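The desk that pays you back

Every November the office furniture trade discovers that we are all unwell, and that a new desk will cure us. This year's remedy comes from Zilby, whose brochure promises a white work surface that "lifts focus". Brullon, its main rival, says the same of a desk in oatmeal. Neither firm would show me a study.

I did find one number. Zilby claims its customers gain 17 minutes of useful work a day, a figure drawn from a survey filled in by people who had just bought the desk. I would want to like it too, having spent £3189.

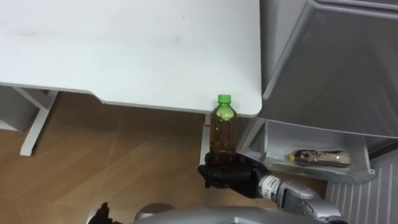
Colour is the part of the pitch I trust least. White sells because it looks clean in a showroom, and showrooms are wiped down before the doors open. A white top in ordinary use picks up grey smudges and scuffs, and the odd dark streak – hardly the blank page of the brochure. Zola, a smaller maker, offers a five-year guarantee, but surface marks are excluded on page three.

My own desk is a second-hand Dimaculangan with one short leg. I have noticed no loss of focus, though I may have been too busy to look.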